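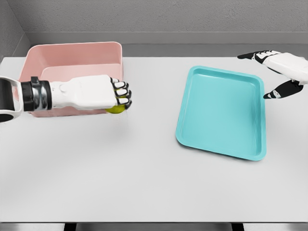 Wilthorpe Work Tables

The Wilthorpe is a fixed-height work table for back rooms, classrooms, packing areas and hobby spaces. It is made by Vemetti and sold in three lengths and two depths, with a choice of three top finishes. It ships flat in two cartons and is put together with the hex key and wrench in the hardware bag.

We have carried the Wilthorpe line longer than any other table on this site, and most of our repeat orders are for it. It is a plain table. It has no drawers, no built-in power and no height crank. If you need any of those, look at the Pietrzak bench, which costs more and weighs a good deal more.

Sizes

Small: 48 inches long, 24 inches deep
Medium: 60 inches long, 24 or 30 inches deep
Large: 72 inches long, 30 inches deep

All sizes stand 30 inches high with the leveling feet screwed fully in. The feet add up to one inch. Knee clearance under the front rail is 26 inches, enough for most standard chairs and for a stool with the seat set low.

The large table has a center rail under the top. The small and medium tables do not need one and do not come with it. If you plan to put a heavy machine in the middle of a medium table, the center rail kit can be added later. The holes are already drilled.

Top finishes

Matte White. The most popular choice for sewing, crafts and sorting, where you want to see small parts against the surface. It does not glare much under overhead light. It shows pencil and ink, and both come off with a damp cloth and a little dish soap if you get to them the same day. Dried marker may leave a faint shadow.

Matte Gray. Hides scuffs better than the white. A good pick for packing and shipping, or any spot where cartons get dragged across the top.

Maple Look. Same surface with a printed wood pattern. Customers mostly buy it for rooms where the table is in view of visitors.

The three finishes have the same wear layer and carry the same warranty. Slight differences in shade between production runs are normal. If you are putting tables end to end and want them to match, order them together and write "match tops" in the order notes. We will pull them from the same pallet if we can.

Frame

The frame is powder-coated steel, 14 gauge at the legs and 16 gauge at the rails. Black is standard. Light gray is available on the large size only and is a special order, so allow extra time for it.

Each leg bolts to the rails at four points. Go around once with the bolts loose, set the table upright, level it, and then tighten everything. Tables that rock after assembly have nearly always been tightened on their side before leveling.

Load rating

The medium and large tables are rated for 600 pounds, spread evenly. The small table is rated for 450 pounds. These are resting loads. Do not stand on the table, and do not use it as a base for anything that pounds or shakes hard, such as an arbor press or a large grinder.

Assembly

Allow 30 minutes for one table with two people. One person can build the small size alone. Lay the top face down on a blanket or the flattened carton before you start, as grit on the floor will scratch it.

If a bolt does not start easily by hand, back it out and try again. The inserts in the top are brass and can be cross-threaded with a power driver. Replacement inserts are included in the spare parts bag, but fitting one is slow work and better avoided.

Setting it against a wall

The back edge of the top is square and has no lip, so it sits close to a flat wall. Where there is a baseboard, the rear feet will meet it first and leave a gap behind the top. There are two ways to deal with this. You can leave the gap and use it for cords, or you can fit the rear edge strip, a soft gray strip that closes gaps up to 3/4 inch. The strip is cut to table length and held on with screws from below.

Leave at least 36 inches in front of the table for a seated worker and a clear path behind.

Accessories

Center rail kit (medium only)
Rear edge strip, all lengths
Locking casters, set of four, raises table 3 inches
Lower shelf, wire, fits 24 and 30 inch depths
Clamp-on cord tray
Touch-up pen, black

Casters reduce the load rating to 300 pounds on every size. We do not recommend them for sewing machines. The table will creep on a hard floor even with the locks on.

The lower shelf attaches to the side rails and can be set at two heights. With the shelf at the upper height there is no room for knees, so use the lower setting if anyone will be sitting there.

Care

Wipe with warm water and mild soap, then dry. Do not use scouring powder, steel wool or acetone. Rubbing alcohol is fine for tape residue if you wipe it up right away. Hot pans, soldering irons and glue guns need a mat under them. The surface will blister, and a blister cannot be repaired.

Check the leg bolts after the first month, and again any time the table has been moved.

Replacement tops

Tops are sold on their own for all current sizes. They also fit frames bought in the last 13 years, with one exception: the old 66 inch length is discontinued and we have no more tops for it. Send us a photo of the label on the underside of the rear rail if you are not sure which frame you have.

Quantity orders

Orders of 19 tables or more ship by truck straight from the Vemetti plant and get the contract price. Please call for a quote. We need to know whether you have a loading dock, or else we will add a liftgate to the order. Inside delivery is available at extra cost and has to be set up before the truck leaves.

The next factory run of Matte White tops in the 60 by 30 size is due in June. Orders placed before then will be filled from stock until it is gone. The other sizes and finishes are in stock now.

Shipping

Single tables ship by ground carrier in two cartons, which may arrive on different days. The top carton is the heavy one. Open it and look at the corners before you sign if the driver is willing to wait. If not, write "subject to inspection" next to your name and take pictures of any damage to the cardboard. We need damage reports within five business days.

We ship to the lower 48 states. Pickup at the Skirnovville warehouse is free, and you can bring a pickup truck or a van. The large size will not fit in most cars with the seats down.

Returns

Unassembled tables in the original cartons can be returned within 30 days. You pay return freight. Tables that have been put together cannot come back unless there is a fault. Light gray frames are special order and not returnable.

Warranty

Frame: ten years against broken welds and bent members under normal use.
Top: three years against peeling edges and warping.
Casters and accessories: one year.

The warranty does not cover tables kept outdoors or in unheated buildings. Damp gets into the core through the insert holes and the top will swell.

Ordering

Add the size and finish to your cart and choose any accessories before you check out. Accessories ordered with a table ship in the hardware carton at no extra freight. Ordered later, they ship at the normal parcel rate. Purchase orders are accepted from schools, libraries and public agencies, with a limit of $4,000 on a first order.

Page last updated Friday, May 2, 2025

This site uses cookies to remember your cart and to count visits. By continuing to browse you accept our cookie policy.

Contact | Copyright Skirnovville warehouse store. All rights reserved. | Back to top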